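Lerkwood Allotment and Garden Society
Minutes of the January meeting, held in the back room at 7 p.m.

Quorum reached at the second attempt, once those standing in the hallway agreed to be counted as inside.

**1. Minutes of the last meeting**

Approved, with one correction. The word "hostile" in item 4 to read "lively."

**2. The water bill**

The bill for the fall quarter came to $259. The fall quarter was very rainy. Several members asked how this could be and several others looked at the floor. The chair reminded everyone that the hose on the Kettani side does not turn itself off when its owner goes home, and that a dripping faucet may be reported without first establishing whose fault it is.

Agreed: a new washer to be bought. A proposal to buy two, in case, was debated for longer than the price of a washer would suggest, and carried.

**3. Compost**

The shared heap has reached the fence and is leaning on it. The fence was not built with this in mind. Members are asked again to leave out cooked food, glossy magazines and anything with a zipper. The offer from Lumirari Farm to take the surplus still stands, provided we deliver it, and the farm would like to know what is in it first. The secretary has drafted a reply that is truthful as far as it goes.

Agreed: turn the heap on the first dry morning. A sign-up sheet went around the room and came back with a drawing of a snail on it.

**4. The Lilisska beans**

Reports were heard on the trial of the Lilisska climbing bean, planted last May by seven plots. Three had a good crop, two had a fair one, and one grew what was later identified as a morning glory. The seventh plot said the slugs were very pleased. Saved seed will be in envelopes on the side table in March. Please take one envelope. Last year's "one handful" was open to interpretation.

**5. Plot fees**

The fee is $50 a year and has been for as long as anyone can remember. A rise was proposed. The meeting then discussed parking for half an hour. The rise was proposed again, in a quieter voice, and put off to the spring meeting – when it is expected that we will discuss parking.

**6. Open day**

Last year brought in about 100 visitors, most of them looking for the restroom. It was felt that better signs would help, and that the signs should not be painted the night before. The plant stall will go by the gate. The cake stall will go as far as possible from the compost.

**7. Any other business**

The wheelbarrow is missing again. It was missing in October too, and came back with a better tire, so no action will be taken until the end of the month.

The key to the tool shed now sticks in damp weather. Lift the door a little and turn left. Do not use oil, as the last person did, on the handle.

Next meeting in March, same room, same time. Bring a chair if you are particular about chairs. 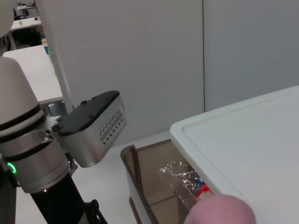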